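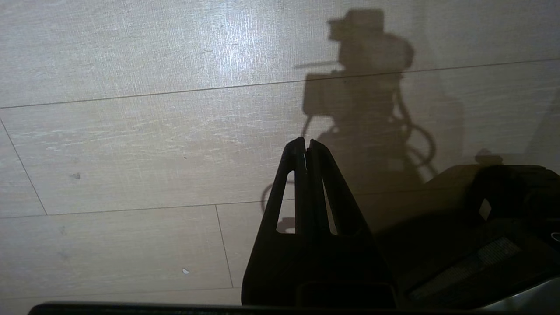
Laminate flooring is a hard floor covering made of pressed layers, with a printed picture of wood or stone sealed under a clear wear layer. It is sold as planks that lock together at the edges and lie loose over the subfloor, an arrangement known as a floating floor.

Structure
The core of a plank is usually high-density fiberboard. A backing sheet below it limits warping. The pattern comes from a decor paper, and the wear layer above it contains aluminum oxide, which resists scratches.

Laying pattern
Planks are laid in rows, with the end seams staggered from one row to the next. The offcut from one row often starts the following one. Makers set a minimum offset between end seams — the Stemurwood range asks for 200 mm — and a gap is left along the walls so the floor can expand.

Appearance
Light beige and gray wood prints show seams as thin dark lines. Low or slanting light brings out the grain and can give pale planks a silvery sheen, while the same floor looks warmer in dimmer parts of a room. Small specks and crumbs show up easily on pale prints.

Care
Laminate is swept or vacuumed and wiped with a well-wrung mop. Standing water can enter the seams and swell the core.

See also: Floating floor, Fiberboard, Underlayment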